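Ticket 673: Labels printing with wrong shelf codes after update
Product: Cluva Stock, desktop version
Customer: Lillcombe Outdoor & Picnic
Opened by: Tineke Segers
Assigned to: Luuk Baert
Priority: Normal
Status: Resolved

Tineke Segers, 9.12 am
Hello again! First off, we love the new search in Cluva, it finds things before I've finished typing and the whole shop has been playing with it. One snag though. Since the update went on, the shelf labels come out with the code from the line above. So the flasks have the code for the cool boxes, the cool boxes have the code for the picnic rugs, and so on down the list. On screen everything looks right. It's only on paper that it goes wrong.

We have 2 label printers and both do it. I've turned them off and on, and I've put in a fresh roll in case it was starting from the wrong place.

Luuk Baert, 9.40 am
Hi Tineke, so glad you like the search, I'll pass that on to the people who built it! A shift by one line is a lovely clear symptom, thank you for spotting the pattern. Could you try these for me?

Print a single label on its own, from the item page.
Print the same item as part of a batch, from the stock list.
Tell me whether the stock list is sorted by anything when you print.

Please also send me the item record for one product that goes wrong, with its photo if it has one. The photo is stored in the same record as the code, so it helps me see whether the whole record is slipping or only one field.

Tineke Segers, 10.26 am
Right, done all of it. Single label from the item page is perfect, every time. Batch from the stock list is wrong. The list was sorted by supplier, with Pakurent at the top because we were checking in their delivery.

I've attached the record for one of the lunch bags. The right photo comes up with it, and the name and price are right too. The shelf code on the printed label belongs to the item above.

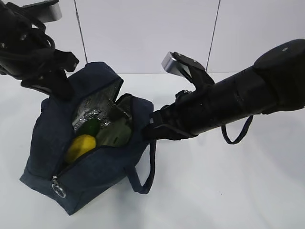 Attachment 1: Lunch bag, navy, insulated, foil lining.

Luuk Baert, 10.51 am
Brilliant, that tells me a lot. Name, price and photo all match, so the record is healthy and nothing in your stock data has been damaged. It's the batch print picking up the shelf code separately and counting from the wrong row.

One more test if you have a minute. Clear the sorting (click the little arrow at the top of the supplier column until it disappears) and print a batch of 3.

Tineke Segers, 11.08 am
All 3 correct!! Sorted by name, wrong again. Sorted by price, wrong again. No sorting, right. I'm quite enjoying this now.

Luuk Baert, 11.15 am
You're doing my job for me. I can make it happen here as well, using a test shop with 2000 items in it. It goes wrong with any sorted list, and the first label in the batch comes out with no shelf code at all. Can you check whether yours does that?

Tineke Segers, 11.22 am
Yes! The top one is blank where the code should be. I had been throwing that one away thinking the roll had slipped.

Luuk Baert, 11.30 am
Passing this to Prasanna Gunawardena, who looks after printing. Until there's a fix, please print batches with sorting cleared. You can still use the filter box to show only Pakurent items. Filtering is fine, I've tried it every way I can think of.

Prasanna Gunawardena, 2.05 pm
Found it. The new list has a heading row that stays in place when you scroll, and when the list is sorted the batch print counts that heading as the first item. The shelf code is the only field looked up by row number, which explains why everything else came out right. I've changed it to use the item number like the other fields. Tineke, this was a really useful report, thank you.

The fix is ready to download from Help, Check for updates. Close Cluva on the other tills before you install it.

Tineke Segers, 3.37 pm
Installed on all the tills. Sorted by supplier, sorted by name, sorted by price, all correct, and the top label has its code. Gerrit Van Wijk has been round the shop with the new labels and is halfway down the camping aisle already.

A small wish while I'm here: could the batch print show a preview of the first few labels? We'd have caught this before sticking up the Brouwer shelf.

Luuk Baert, 3.50 pm
Great idea, and you're not the first to ask! I've added your name to the request for a print preview. Veerle Declercq is planning the December release and has it on her list, though I can't promise it will make it in.

For anyone finding this ticket later: reprint any shelf labels that were printed in a batch from a sorted list before the fix. Labels printed one at a time are fine, and so are price stickers, which don't carry a shelf code.

Closing as resolved. Reply here if it comes back and the ticket will reopen.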